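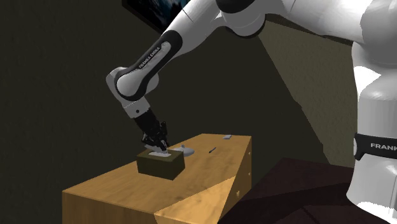 *1 min read*

01/01/2020. Equipment plan, Drulthorpe bench

Budget line for end-of-arm parts is 4,000, carried over from October. The arm is not in this line. Tissue pull from the small brown box stays as the reference task in sim, with the standard two-finger hand over the opening.

Quotes so far:

- Skenovach: soft fingertips, 105 a pair. Want 2 pairs, one as spare. Lead time 8 weeks.
- Ritau: wrist force sensor. Takes roughly half the line once the cable and adapter plate are added. Quote excludes delivery, ask again.
- Varma: replacement table, wooden top. Not urgent. Check the bolt pattern before asking for a drawing.

The sim fingers are rigid and the contact model for thin sheet is poor, so grip force figures from it should not go into the spec. Position and clearance figures are fine. Clearance over the box rim decides fingertip length; use the shorter Skenovach part unless the rim height changes.

Open: does the Ritau plate push the hand out far enough to need a new tool offset? Mass also needs entering in the arm settings. No order for the sensor until both are worked out. Fingertips can go in now.

Table moved to next year's list.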